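**Driltthorpe library to stay open late through winter**

The Driltthorpe branch library will keep its doors open until 9 pm on four nights of the week from the start of June, after council agreed to fund a longer trial of evening hours.

The branch has closed at 5.30 pm since it moved into the old savings bank on Grolluneck Street. A short run of late openings in March drew more people than staff had planned for, and the question of whether to keep them going has been in front of council ever since.

In the March trial the library counted 1285 visits after 5.30 pm. Of those, 417 were by people who had not used their card in the past year or who signed up for one on the night. The busiest hour was from 6 pm to 7 pm, when the study tables upstairs were mostly full and parents were coming in with children on the way home from swimming.

Branch manager Nhàn Hầu said the numbers had settled the matter for her.

"We had shift workers from the cannery telling us they'd lived here six years and never been inside," she said. "They finish at five, they get home, they eat, and we're shut. It was a simple problem and we'd been ignoring it."

Ms Hầu said the late nights would be staffed by two librarians, with a third on hand during the school term. No daytime hours will be cut to make room for them. The Saturday morning session and the toddlers' story time are unchanged.

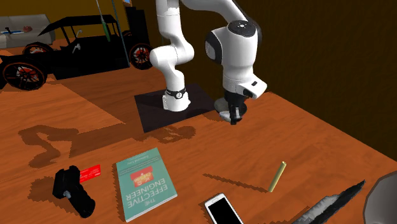 The cost was the sticking point at the last two council meetings. The first proposal covered all of the centre's floors, including the meeting rooms, and would have meant heating the whole building well into the evening. The version passed this week keeps the ground floor and the upstairs reading room open and closes off the rest at 6 pm.

Council has also set aside $2000 for lighting along the path between the library and the bus stop. Several people raised the path in their written comments — it runs behind the bowling club and has had one working lamp since last winter. The new lights should be in before the late hours begin, though the works crew has the job listed after repairs to the Jandov Road culvert.

Not everyone was in favour. Two councillors voted against the trial, saying the money would be better spent on the roof of the Grolluneck Street hall, which has been patched three times. One of them asked whether the March figures had been helped along by exam season. Ms Hầu told the meeting that some of the visitors were certainly students, but that more than half of the evening loans were novels, large print and children's books.

The other change people will notice is food. Until now nothing but bottled water has been allowed past the front desk. From June, covered drinks and cold snacks will be fine on the ground floor. The Đồng bakery across the road has agreed to stay open until 7.30 pm on library nights to see whether there is trade in it, and will have soup if the weather calls for it.

A few of the regular groups are shifting their times to match. The English conversation circle, which now meets at lunch, will add a second session at 6.30 pm. The family history group is moving to evenings altogether and is asking members to ring the desk if that doesn't suit. The chess club wanted the reading room but has been offered the space beside the newspapers, as the reading room is to be kept quiet.

There is also talk of a homework table for high school students, with a tutor on two of the four nights. That depends on finding tutors. So far one retired maths teacher has put her name down, and the library would like at least three before it advertises the sessions to families.

Computer bookings will work as they do during the day, in one-hour blocks, with printing at the same price. The last booking of the night will start at 7.45 pm so that the machines can be shut down before closing. Holds can be picked up at any time until 8.50 pm.

The after-hours return chute stays where it is, on the side lane. It will be locked while the library is open in the evening, so anyone bringing books back before 9 pm should take them in to the desk.

The trial will run to the end of September and will be reviewed the month after. Council has said it wants to see an average of 80 visits a night across the winter before it considers making the hours permanent. Ms Hầu said she thought that was fair, although she expects July to be slow while the schools are on holiday.

Comments on the new hours can be left in the box at the front desk or handed in at the council office. Forms are available in English, Vietnamese and Arabic.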